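Genutham kitchen lab, notebook, thick sauces
Batch 641, the water on top

Continued from the previous page. The problem is still the same one: the sauce leaves the kettle smooth, it is smooth also the next morning, and then after a while in the jar a thin layer of clear liquid stands on the top. It tastes good and it is safe, but people open the jar and think it is spoiled. Aicha Lamrani asked me to write down all we tried, also what did not help, so she does not repeat it in the summer with the fresh fruit.
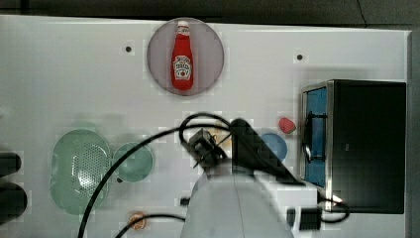 Praltville, March

I started with the paste. Until now I took it from the open drum and stirred only the top part before weighing. Montserrat Zabala told me that in her last workplace they always mixed the whole drum first, with the long paddle, and threw away what was dried on the wall. I did the same this morning. It is heavy work and I would like to have a motor for it, but the paste was more even afterwards and the refractometer gave me the same reading from the top and from the bottom. Before, the bottom was always a little higher. So this was one source of my confusion in the older batches, and I must be careful when I compare with them.

Recipe is 3728 with no changes: paste, water, spirit vinegar, sugar, salt, onion powder, clove, a little allspice. No starch and no gum. I know that gum would close the question in one afternoon, but the label should stay short and we agreed on this already.

What I changed is only the order and the heat. In the old way everything goes in cold and we bring it up together. This time I made two halves from the same mixed drum.

First half, old way. Everything cold, then slow heating with the lid half open, stirring by hand.

Second half, new way. Water and paste alone, heated quickly with the lid closed, held hot, and only then the vinegar and the sugar. My idea is that the pectin suffers when it stays long in the middle temperature, where the enzyme in the fruit is still alive. In paste the enzyme should be dead already, if the maker used hot break. The paper from the supplier (Mansour, the new one) does not say hot break or cold break. I wrote to them to ask and have no answer yet.
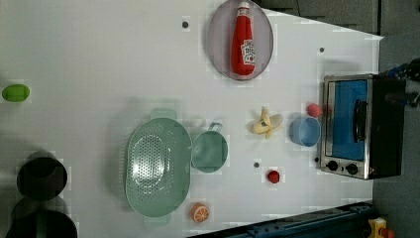
and for this reason I can not be sure if the fast heating does something to the pectin or if it only makes the water loss smaller. To separate these two, I weighed the kettle before and after and put back the lost water in both halves with boiled water. I should have done this from the beginning. In the notes from February it is not done, so please do not use the February flow numbers together with these.

Flow test. The trough is the steel one with the little gate, cleaned and dried, leveled with the bubble. Sauce at room temperature, filled to the top edge, scraped flat with the back of a knife. Open the gate, read after half a minute. The gate was sticking again and the first reading of each half I have crossed out. A drop of food oil on the spring helped. If somebody knows where to buy the spring, write it here in the margin, the old shop does not carry it anymore.

The first half ran farther than the second in every reading that I kept. The difference is clear but it is not big. You would not notice it on a spoon. You would perhaps notice it in the bottle, when you turn it over and wait.

More interesting was the blotter test. One spoon of sauce in the middle of a filter paper, a glass over it so it does not dry, and then you look how wide the wet ring grows. With the old way the ring was wide and uneven, with a pink edge. With the new way it was narrow and almost without color. I put the papers between two sheets of plastic and they are taped at the back of this notebook. The pink edge fades, so do not trust it later, look only at the pencil line which I drew when it was fresh.
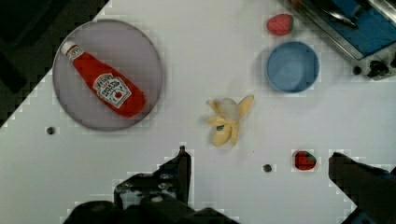 Last changed: March, 16:40 (added the part about homogenizing)

Homogenizing. I had the small hand-valve machine for one hour, and I passed a part of the second half through it at low pressure. The sauce became shiny and visibly thicker, and the flow was much shorter. But the color moved a little to orange, and Montserrat said the mouth feels "like a lotion." I have to agree with her. Aicha did not mind it. For the water on top I expect it is the best of all the samples, we will see in the jars. At higher pressure I did not try, the seal was making a noise that I did not like.

Also to note: air. After the machine the sauce was full of very small bubbles and I filled it too early. Two of the jars show a gap under the lid now. Next time leave it in the warm kettle under the lid until it is quiet, stir slowly, and then fill.

Jars. There are 8 in total on the shelf in the Fonarwood store, the side without the window. Lids are marked with a letter O for old way, N for new way, H for homogenized. Please do not shake them and please do not turn them to read the label, the letter is on the lid exactly for this.

I also thought about 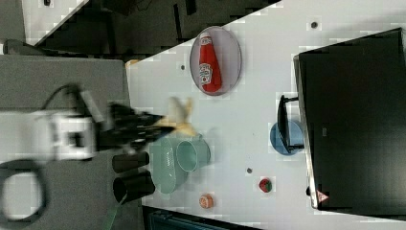 the salt, which I always considered only for taste. In the old batches it went in with the vinegar, and I read in Aicha's folder that the order can matter for how the fiber holds the water. The text was about apple and not about tomato, so I do not take it as proven. But it costs nothing to try it. For the next batch I will keep the new way and move only the salt to the very end, everything else the same.

pH was good in both halves, below our limit with enough distance. The meter was calibrated in the morning with fresh buffer. The old buffer bottle I have thrown away, it had something floating inside.

Cleaning: the kettle had a brown ring at the height of the liquid after the fast heating, only on the burner side. It came off with soda and hot water. The taste of the second half is not burned, I asked both of them without telling which was which. Still, I would lower the flame a little at the end, or stir better on that side.

Open points for me:
Ask Mansour again about hot break.
Spring for the gate.
Fresh filter papers, the wide size, the small ones are too small for the old way samples.
Read the jars in April and write the height of the clear layer with the ruler, from the outside, at eye level.
Copy the recipe card 3728 in clean, the clove line has a stain and can be read wrong.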